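A Covered Surface for Folding

November 15, 2025

The present entry continues the household notes kept on this site and concerns the folding of laundry, in particular the surface on which it is carried out. Readers who wrote after the entry on airing cupboards asked for more detail on T-shirts, and these are dealt with first.

The former arrangement

Until this autumn, all folding in our Sollevton home was done on the end of the bed. This was adequate for towels and poor for everything else. The bedspread moved whenever a garment was pulled straight, and small items were regularly lost between the mattress and the wall. A trial of the dining table was abandoned after 2 evenings, as supper had to be served on it.

The covering

A plain cotton sheet was bought from Savolainen in Bolley, together with a packet of Wuvetti clips. Patterned sheets were considered and rejected. It is easier to see whether a hem is straight against one even colour, and a pale shade shows up lint that would otherwise be carried back into the drawer.

The sheet should be larger than the surface it covers. It is laid out, smoothed by hand from the middle towards the sides, and clipped along the far edge. Some creasing will remain and need not be ironed out. The sheet is washed at 20 degrees with the light colours and put back when dry.

T-shirts

Short-sleeved shirts are folded in the following order.

Lay the shirt on the sheet with the hem nearest to you. Straighten the shoulders before attending to the body.

Draw out each sleeve so that the seam lies flat. A sleeve left bunched at this stage will produce a ridge through every later fold.

Turn one side in towards the middle, with its sleeve folded back on itself, and repeat with the other side.

Bring the hem up towards the collar, then fold once more to suit the depth of the drawer.

Knitted cotton should be patted into shape and never tugged. The blue shirt is of a soft kind that creases readily, and it is generally taken from the basket before anything else.

The sage-green sheet, with the blue garment on it:
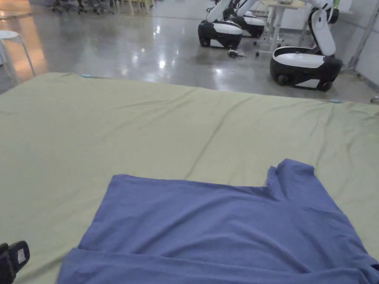
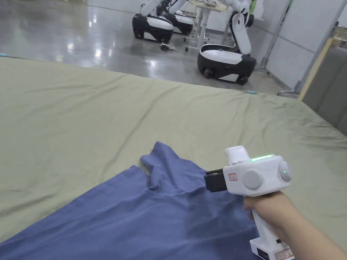 Matters outstanding

The clips hold well on a single layer of cotton but have not been tried on anything thicker. A flannel sheet may be wanted for the winter, and the results will be reported in December. Fitted sheets, on which several letters have been received, require an entry of their own.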